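Broltwood packing hall - gripper cell, monthly check
Date: 19th March
Next full check: August

1. Guards and gate switch. OK.
2. Emergency stops, 3 tested. OK. The one by the gate is stiff, so clean it.
3. Gripper fingers and palm. OK, see simulation view.
4. Floor markings. Worn on the Zatport side. Repaint within 5 days. 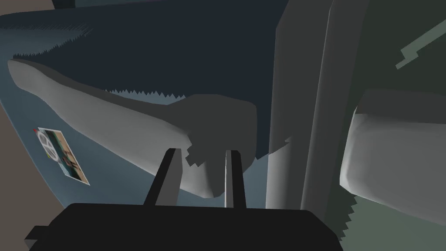
Item 3: simulated view, fingers open, grey part just above the tips.

5. Staff duties. Packers no longer lift parts by hand, but they now clear stoppages, and 12 still need the lock-off training. Until they have it, call the shift lead - do not open the gate.
6. Breaks. The cell runs through them. Staff asked for a second trained person on nights. Passed to Troltotstead office.

Result: pass, with items 2, 4 and 5 open.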